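标题：给孩子玩的过家家厨具，到底用真锅还是玩具锅？
版块：亲子生活 › 玩具与收纳

楼主　豆角妈在厨房

各位晚上好，又来求助了，话比较多，大家端杯茶慢慢看。

我家老二今年三岁半，从去年冬天开始迷上做饭，每天等我进厨房，她就搬个小凳子坐在门口，嘴里念念有词，说今天要给外婆炒菜。外婆给她买过一套塑料的小灶台，Kavau的，按下去会咕嘟咕嘟响，头两个星期爱得不行，睡觉都要放在床边。后来锅的把手断了，我用胶粘过两回，又断，她就不怎么碰了，反倒天天来翻我的橱柜，把蒸屉、漏勺、打蛋盆一样一样搬到客厅去。

所以我想干脆给她配一套真的小锅小碗，菜还是用玩具菜。我先生不太同意，他觉得真锅太沉，砸到脚要哭半天，而且孩子会分不清哪个是玩的、哪个是灶上烫的。我听着也有道理，可是看她抱着漏勺那个满足的样子，又舍不得收回来。

想问问大家家里是怎么弄的？锅买多大合适？碗用什么样的？玩具菜有没有推荐（不要太小的，家里还有个十个月的弟弟，什么都往嘴里送）？

2楼　阿木木爸

顶楼主先生。我家就是真锅派翻车的，儿子两岁多的时候拿小奶锅敲地砖，敲掉一个角，房东还在群里发了照片，我到现在想起来都脸红。后来换成木头的，敲起来声音闷一些，邻居也不上来敲门了。

3楼　Jocelyn Lagman

我来投真锅一票，顺便把我们家这几年的经验都倒出来，写得长，先说声抱歉。

我在家里带过三个孩子（两个自己的，一个侄子），过家家的东西换了好几轮。最早也是买成套的玩具灶台，带灯带声音，功能越多坏得越快，而且孩子玩的都是按钮，菜反而没人理。后来我婆婆从老家来住了一个夏天，她看不惯，说小孩子学做饭要用真东西，第二天就从市场上拎回来一只小锅，往桌上一放，三个孩子抢着要。从那以后我们家就再也没买过玩具锅。 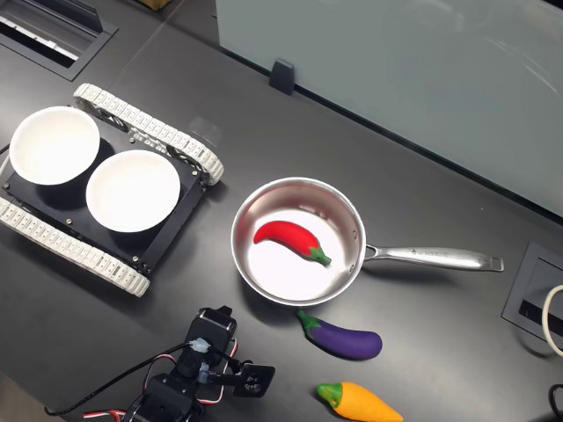
说到锅，我的想法是只要一只就够，千万别一口气买全套。孩子的游戏其实是"放进去、拿出来、端给人吃"，一只单柄的小锅能从早玩到晚。我偏爱不锈钢的长柄锅，像图里这种，柄是铆上去的，头上还留了个挂孔，玩完往墙上低一点的钩子一挂，孩子自己够得着，收拾就成了游戏的最后一步。碗我喜欢浅浅的白碗，什么花纹都没有，红辣椒、紫茄子这些颜色往里一放特别好看，孩子一眼就知道今天端上来的是什么菜。菜呢，挑形状差别大的，弯的、圆鼓鼓的都要有，她闭着眼睛摸也能猜出来，我侄子当年最爱玩这个，能一个人笑半天。

关于分不清玩的和烫的，我们家的规矩很简单：玩的锅永远不进厨房，厨房的锅永远不出来。刚开始那个月要天天讲，讲到自己都烦，后来三个孩子会互相管，比我还严。

4楼　豆角妈在厨房（楼主）

回3楼：谢谢谢谢！写得太细了，我截图发给我先生了。挂钩这个主意真好，我家现在的玩具全在一个大箱子里，每次找一根茄子要把整箱倒出来，倒完了她又不玩了……想问一下，您说的小锅大概怎么挑？我去店里看，小的奶锅也挺有分量的。

5楼　Jocelyn Lagman

回4楼：带她一起去，让她自己单手提柄，提得稳就行，提着歪就换轻一点的。边沿一定要用手指摸一圈，卷边光滑的才买。盖子别要，玻璃盖尤其别要。

6楼　半亩菜园

我不太赞成"只要一只锅"。我女儿是要开饭店的那种孩子，客人要坐满，每个人都得有碗有勺，少一个她能跟你理论半小时。我们家光玩具菜就攒了28样，每一样她都叫得出名字，少一根葱都知道。一只锅在我们家是开不了张的哈哈。

不过楼上说的颜色对比我同意，花碗真的看不清，我们后来也全换成素色的了。

7楼　Bienvenido Umali

我是做幼儿园后勤的，在这一行待了17年，说几句不一定中听的。

家里一两个孩子怎么玩都行，大人看着。可是有十个月的弟弟，锅和碗我倒不担心，我担心的是玩具菜。那种切开能粘回去的，中间的魔术贴用久了会翘边，小的那个一抠就下来，塞嘴里比什么都快。建议楼主买整颗的，不要买能切的。再有就是带蒂带叶的，买回来先用力扯一扯蒂，扯得动的就退掉。

还有清洗。我们园里是每天下午四点统一洗，家里不用这么勤，但是弟弟啃过的当天要洗，晾透了再收，别湿着往箱子里扔。

8楼　阿木木爸

回7楼：可是不能切，孩子玩什么呀？我儿子就爱那"咔"一声，整颗的他碰都不碰。我觉得弟弟睡觉的时候拿出来切，醒了收走，不就行了。

9楼　Bienvenido Umali

回8楼：道理上行，实际上没有几家能做到。漏一块在沙发底下，弟弟比你先找到。等他过了三岁再买切的也不迟。

10楼　南窗

插一句收纳的。我家以前也是大箱子，后来用了Stolar的矮架子，三层，我在40块钱的处理区捡到的，一层锅碗，一层菜，最上面一层空着给她"上菜"。就这个空着的一层，她最喜欢，每天布置得像橱窗。楼主可以试试，不一定买这家，鞋架也能改。

真锅还是玩具锅我没有立场，我家是真碗配玩具锅，怎么顺手怎么来吧。

11楼　半亩菜园

回10楼：空一层这个太懂孩子了！我今晚就去把鞋架腾出来，鞋子先委屈一下放门口。

12楼　豆角妈在厨房（楼主）

来汇报一下。和先生商量了两个晚上，各让一步：锅买真的，最轻的那只，碗先用家里吃小菜的白碗，玩具菜听7楼的，只买整颗，蒂我站在店里一个一个扯过去，店员看了我好几眼。钩子钉在客厅矮墙上，她踮一点脚刚好够到。

昨天她给外婆端了一碗茄子，外婆假装烫嘴，她很认真地吹了好久，然后说"外婆你慢点，锅里还有"。我在旁边叠衣服，听得心都软了。

弟弟目前对锅盖以外的一切感兴趣（可是我们没有买锅盖，所以等于对一切感兴趣），茄子上已经有他的口水了，洗了，晾在阳台。8楼的朋友，切的那种我先放进购物车里，等他长大。

13楼　Jocelyn Lagman

看得我也想去钉钩子了。钩子过阵子拧紧一下，我们家那个就是松了半年才发现的。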